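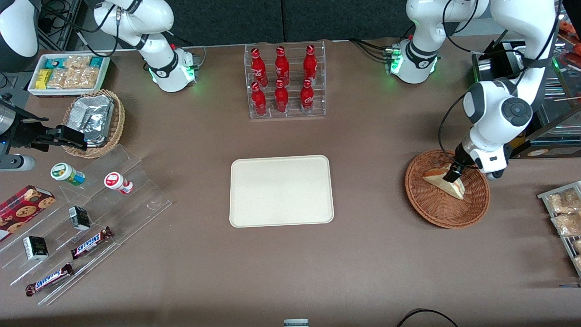 PRESS RELEASE
For immediate use

Akbulut Lunch Counters Drops "Meal Deal" Pricing, Says the Math Never Favored the Customer

September - Akbulut Lunch Counters will stop selling meal deals at all 19 of its locations this month. Every sandwich, snack and drink will carry its own price, and the price will be the same whether a customer buys one thing or three.

We know how this sounds. Food companies send out a lot of releases claiming to have done something brave for the customer, and a good many of them turn out to be price increases with a nicer font. We would encourage anyone reading this to be suspicious, us included, and to look at what we found when we went through our own receipts.

What we looked at

Over the summer we pulled 1522 lunch receipts from four of our counters and asked a plain question: did the person who bought the meal deal want everything in it? A receipt can't tell you that by itself, so we asked customers at the register to say which item they had come in for and which ones they had added to get the deal price.

More than half said they came in for a sandwich and nothing else, or a sandwich and a drink. The snack was there to make the deal work. Many of those customers paid more in total than they would have for the items they wanted at the regular price. They felt they had saved money. They had spent extra to get a discount on something they didn't plan to eat.

This was no great surprise to us. We set up the deal, and we set it up because it raised the average sale. Any lunch chain that tells you its bundle exists purely to help you stretch your dollar should be asked to show its numbers.

We should also be fair about the limits here. This was our own count, done by our own people, at counters that mostly serve office workers. People standing in a lunch line don't always give a careful answer. We did not hire a research firm, and we would not call it a study.

The trouble with "up to" savings

The sign over our old deal said customers could save "up to" a certain amount. That figure was true for exactly one combination: the most expensive sandwich, the largest drink and the priciest snack in the store. Hardly anyone bought it. For the plain cheese sandwich, a bottle of water and a small bag of chips, the saving came down to pocket change, and for a few combinations there was no saving at all.

We have taken those signs down. We have also asked our supplier of printed signs, Flarier, to stop sending us layouts where the word "save" is bigger than the price. Flarier has agreed to this for our account. We can't speak for its other customers.

What changes at the counter

Sandwiches will cost less than they did when bought alone. Candy bars and chips will stay where they are. Bottled drinks go up slightly, and we would prefer to say so here than have someone find it on a shelf tag. A customer who used to buy the full deal every day will pay a little more under the new prices. A customer who only ever wanted a sandwich will pay less.

The snack displays are moving too. Candy used to sit right beside the register, where people pick things up without thinking about it. It will now be at the far end of the counter. We expect to sell less of it.

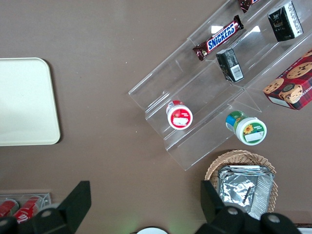 Doubts we have heard, including our own

Our partner Hosby, which runs the registers and keeps the sales records, told us flatly that it expects average sales to drop and stay down. Hosby may be right. The company gets a share of each sale, so it has its own reasons to worry, but its forecasts for us have been good in the past.

Plesis, the bakery that supplies our bread, raised a different point. Shoppers say they like simple prices, Plesis told us, and then walk across the street to whoever has the biggest discount sign in the window. We have no good answer to that. We have seen it happen ourselves.

Some of our counter staff liked the deal because it made ordering quick. At noon, with a line to the door, "the deal, with turkey" is faster than three separate items. We will be watching wait times, and if the lines get bad we will need to fix that some other way.

How we will judge it

We plan to publish the average lunch sale, before and after, once the new prices have been in place through the winter. If customers are paying more overall for the same food, we will say so and change the prices again. We have mailed 2000 price cards to nearby offices so regulars can check the new tags against the old ones for themselves. Please keep yours.

Old meal deal coupons will be accepted until they run out, at the old price, with no minimum purchase.

About Akbulut Lunch Counters

Akbulut sells sandwiches, snacks and cold drinks from small counters in office buildings and transit stations. Price lists, old and new, are available at any counter on request.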